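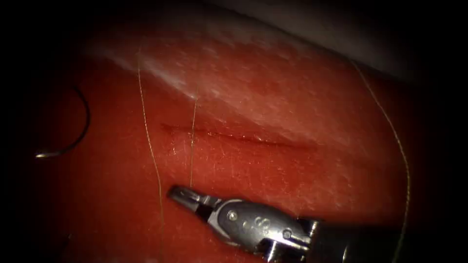
How does a robot learn to sew up a cut?

It watches somebody good at it, over and over again, and then it tries to copy what that person did.

I'm Meinir Morgan, and gathering those examples is my job. Each one is called a demonstration, which is a long word for "showing how." If you've ever learned to tie your shoes by watching a grown-up's fingers, you've learned from a demonstration too!

Our practice patient isn't a person. It's a soft red pad made to stand in for the inside of a body, with a cut across it for us to close. The needle we use is curved like part of a circle, so it can dip down into the pad and swing back up again. (Try drawing a smiley mouth with your fingertip. That's the path it takes!) The thread is thin and golden brown, and the robot's silver jaws have little teeth for gripping things.

I sit at a desk with two handles. When I squeeze a handle, the jaws close. When I turn my wrist, the robot's metal wrist turns too. My friend Elin Jarman takes the other shift, and we call our robot Samuel.

While I work, the computer saves two kinds of things. One is the video, so it knows what the pad, the needle and the thread looked like. The other is a long list of numbers saying where the jaws were and how far open they were. The computer lines them up like the words and music of a song — this picture goes with that movement.

Then I do it all again. And again! We have 700 demonstrations so far, and on a busy day I add 12 more before I go home.

You might wonder why one really good one isn't enough. Well, imagine you learned to catch a ball, but only a blue ball, thrown by your sister, from the same spot in the yard. What would you do when your cousin threw a yellow one from the porch? You'd probably miss. So we change things for Samuel. I start with the needle in a different place, or let the thread fall another way. Sometimes the light bounces off the shiny pad in a bright streak, and the learning program needs to see that too, so it doesn't mistake a streak of light for something it can grab.

We even keep some of my mistakes. If I drop the needle and pick it up again, that shows the computer how to fix a problem. Elin writes a note next to each of those so they don't get mixed in with the neat ones.

After all that comes practice time for the computer. It looks at a picture, guesses which way the jaws should move, and checks its guess against what Elin or I did. A wrong guess makes it change its numbers a tiny bit. Then it guesses again, many, many times.

Want to try it at home? Ask a friend to stack some blocks while you write down every move, like "left hand, red block, on top of green." Then hand your list to somebody who wasn't watching and see if they can build the same tower. I tried this with my nephew and we got a very strange tower, because I forgot to write down which way the long blocks were facing.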